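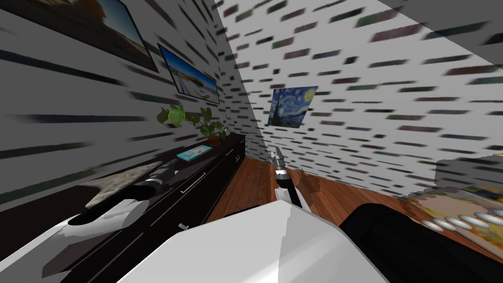

Page 6

Filing a Proof of Claim in Otent

Use this section if you sell to, lend to, or lease to a company that has filed for bankruptcy and whose claims are handled through Otent. If you only want to follow a case and receive notices, you do not need to file anything. Turn on case alerts in your account settings instead.

Before you start

You need a verified Otent account, the name of the debtor, and copies of the papers that support your claim. Invoices, signed contracts, purchase orders, and delivery receipts are all accepted. Each file must be a PDF. Scans should be made at 300 dpi in black and white. Color scans upload slowly and may time out.

Find out whether the debtor has already listed your claim. Open the case page and select Schedules. If your claim appears with the correct amount and is not marked disputed, contingent, or unliquidated, filing may be optional in a Chapter 11 case. Check the bar date notice, which controls.

CAUTION: Otent does not extend deadlines. A claim that is saved as a draft when the bar date passes has not been filed.

Choosing the right debtor

1. Sign in and select Cases.

2. Type the first few letters of the debtor's name. Related companies are listed together under the lead case.

3. Select the company that owes you money. In the Vetholm cases, for example, there are separate entries for Vetholm Holdings, Vetholm Towers, and Vetholm Spectrum. The name on your contract is the one to use. The name on the check you used to receive may be a different company.

4. Select File a Claim. The case number fills in by itself and cannot be edited.

NOTE: If more than one debtor owes you the same debt, such as a borrower and a guarantor, file a separate claim against each. Do not add the debtors' names together on one form.

Entering the amount

5. Enter the total owed on the day the bankruptcy case was filed. Leave out anything that came due later. Goods and services supplied after that day go on the administrative expense form.

6. If the total includes interest or late fees, select Yes at Interest and Charges and attach a statement that breaks them out. An unpaid invoice of $2,538 with no interest needs only the invoice.

7. Select the basis of the claim: goods sold, services performed, money loaned, lease, or other. If you select Other, a text box opens. One line is enough.

8. At Secured, select No unless you hold a lien or a right of setoff. If you select Yes, enter the value of the collateral and attach the security agreement and proof that it was recorded.

9. At Priority, select No unless part of the claim falls under one of the categories shown. Most trade claims do not.

CAUTION: Amounts must be in U.S. dollars. Convert foreign invoices using the rate on the filing date of the case and attach a page showing the rate you used.

Attaching papers

10. Select Add Files. Files upload in the order you pick them and are joined into one document.

11. Open the preview and look at every page. Black out bank account numbers, Social Security numbers, and dates of birth before uploading. Filed claims are public, and the preview shows what the public will see.

12. If your file is rejected with error 534, it is password protected. Save an unprotected copy and upload that.

NOTE: Send copies. Originals mailed to the Kiani processing center are scanned and are not returned.

Signing and submitting

13. Type your full name in the signature box, then your title if you are signing for a company.

14. Read the statement above the box. Signing a false claim can lead to fines or prison.

15. Select Submit. Wait for the confirmation page, which shows a claim number and a time stamp. Closing the browser before it loads leaves the claim in Drafts.

16. Save or print the confirmation. A copy is sent to the email address on your account.

Changing a claim after filing

Open My Claims, select the claim, and select Amend. Enter the full corrected amount, including the part that has not changed. The amended claim gets its own number and refers back to the first one. To withdraw a claim, use the withdrawal form on the same screen. Once an objection has been filed, the withdrawal form is not available and you will need the court's permission.

If you have sold your claim, the buyer files the transfer notice. Users who import claims from Sideck should check the creditor name on each line after the import, as long names are shortened.

For objections and hearing notices, see the next section.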